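Customer display: idle message is cleared after the nightly close

Posted by **Nerea Bustamante** in Point of Sale > Displays and Peripherals

Our store uses Fasbridge Register with a customer-facing display at each of two counters. Under Settings > Customer Display > Idle Message, I entered a short text stating our exchange policy and our June opening hours. The message appears correctly for the remainder of the day. After the register is closed for the night and reopened, the display shows only the store name, and the Idle Message box is empty.

The text is well under the permitted length. I have entered it again three times with the same result. The second counter, which was set up later, retains its message. Both counters are signed in under the same store account. Please advise which setting governs this behavior and whether the text can be entered once for both counters.

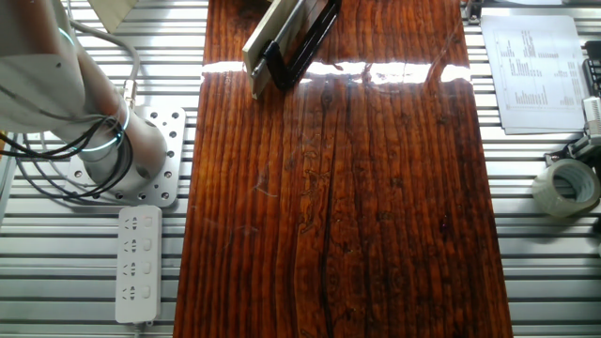
*Board with a glossy reddish-brown finish on a slotted aluminum work surface.*

---

**Craig Haldane**

The same thing occurred at our location. We restarted the display and entered the message again, and the problem did not return. I cannot confirm that the restart was responsible. It may be worth attempting before any settings are changed.

---

**Florencio Marín**

The behavior described is consistent with a message that has been saved to the register but not to the store profile. At the nightly close, the register discards its own copy of the display settings and loads the copy held in the store profile. If the profile contains no idle message, the box will be empty when the register is reopened.

To save the message to the store profile, please proceed as follows:

1. Sign in to the back office with a manager account. The Idle Message box is read-only for cashier accounts.
2. Open **Store Profile > Displays** and select the counter concerned.
3. Enter the text in the **Idle Message** box. The limit is 300 characters, including spaces and line breaks.
4. Set **Source** to *Store profile*. On registers set up before the current version, this field may still read *This register*.
5. Select **Save**, then **Send to registers**.
6. At the register, close any open sale and select **Refresh settings**.

The second counter was presumably set up with *Store profile* as its source, which would explain the difference. To use one text for both counters, select **All displays** in step 2. Any message entered for a single counter will then be replaced, so please copy any wording you wish to keep before saving.

Please note that the idle message is separate from the Thank You message, which is shown after payment and has its own box on the same page. Changing one has no effect on the other. Neither message is printed on the receipt.
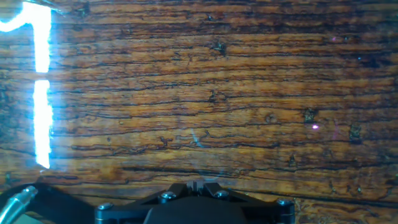

Can the idle message be scheduled to change at a set time of day?

Scheduling is available in the back office under Store Profile > Displays > Schedule, where a start time and an end time may be entered for each message. Outside those times, the display returns to the standard idle message.

---

**Nerea Bustamante**

Thank you. The Source field on the first counter did read *This register*. I have changed it, sent the settings to both counters, and closed and reopened the first one. The message is still displayed. I have not yet used the schedule.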